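Is a short seller's report enough reason to get out of Cuvix?
posted by gondola_146

I hold 1210 shares of Cuvix. A short seller put out 81 pages in March saying most of the Moradi subsidiary's revenue is made up. Stock is down 40 percent. Management says "baseless" and nothing else. Do I sell?

tallgrass
Shorts profit when you panic, so read it with that in mind. But check the footnotes - if the filings they cite say what they claim, "baseless" doesn't cut it. I'd want bank confirmations, and I doubt you'll get them.

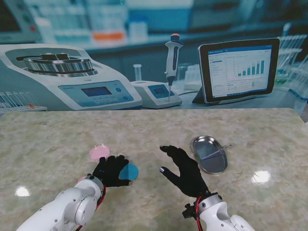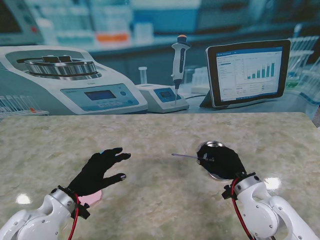

dmk_ledger
Tallgrass is too generous about those bank confirmations. Ilten had them too, and holders still lost nearly everything. Ask who the auditor is and when they last changed.

parkside9
its always shorts. hold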